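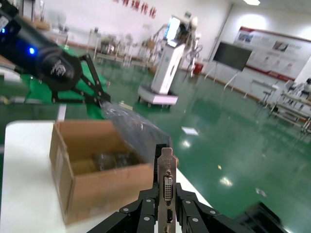 Graphics card bracket with DVI port

Plumano 14 case fan, black

The Plumano 14 is a quiet fan for desktop cases, made by Kostard. It runs at low speed when the computer is idle and gets faster only when the board asks for it. Noise is up to 21 dB.

In the box: fan, 6 rubber pins, cable splitter. Screws are sold separately.

Please measure your case before ordering. In the older Hayes cases the front place is too narrow, and for these we advise the smaller Dendwood model.

Orders paid before 17:00 leave our store the same day.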